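3.2 Building and using the hand-held gripper

All the parts of the Sokol gripper were made and put together at the Drandale shared workshop, on the same benches members use for bike repairs and birdhouses. We are very fond of this fact! The whole point of the build was to find out how far a small group could get with a drill press, a hobby printer and evenings after work. The finger linkages turn on bolts that can be undone with one hex key, so a bent plate can be swapped in the middle of a session. We went through three versions between February and June. The first was too heavy at the front, and the second had a return spring that pinched the operator's palm. Version 3 is the one used for everything reported in this paper.

Each operator carries one gripper per hand and works through household chores at a normal pace. Clothing was the task we looked forward to most, and it turned out to be the richest by far. Cloth sags, slides and hides its own edges, and a pair of pants never lands on a bed the same way twice (Figure 4). We asked operators to work in their own homes and to leave the room as it was, with the usual bedding and the usual daylight. Patterned bedspreads were very welcome, as they make it harder for the software to tell the garment from what lies under it.

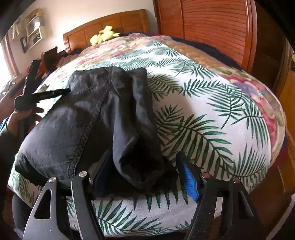 Figure 4. Black pants on a palm-print bedspread during the clothing task, with the blue grip pad of the near gripper against the fabric by the cuff.

The grip pads deserve a few words of their own. Our early pads were smooth, and thin fabric slipped out of them on nearly every lift. We then tried a textured pad, cast in a mold cut from a scrap of Cuvwood board, and the change was a delight to work with. In a bench test of 100 lifts with a cotton dish towel, the smooth pads dropped the towel 41 times and the textured pads 3 times. Heavy seams remain difficult. If only one layer of a seam is caught, the rest of the garment tends to swing, and the operator has to set it down and take a fresh hold.

We recorded 471 clothing runs in this way, out of a planned 1,000. Runs were sorted and trimmed with Ziltosis, our own small labeling program, which also flags any stretch where the fingers close on nothing. Those stretches were kept. A missed grasp followed by a second try is just the kind of behavior we hope the bench arm will pick up, and the first training results in Section 4 suggest that it does. Drawings for the linkages and the pad mold are listed in Appendix B.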